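Plostdale Evening Kitchen Course
Handout 5: Getting to Know Leafy Greens
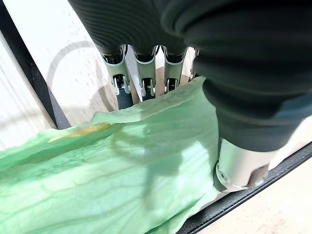 Before we cook anything this term, I'd like you to spend a little time with your greens — it really does pay off at the stove! Look first at the veins. On a pale green leaf they show up as a lighter network, branching outward, and the thicker ones will want a minute longer in the pan. Hold yours up to the window and you'll see them better still. Please bring one whole head to our November class, and read page 17 beforehand.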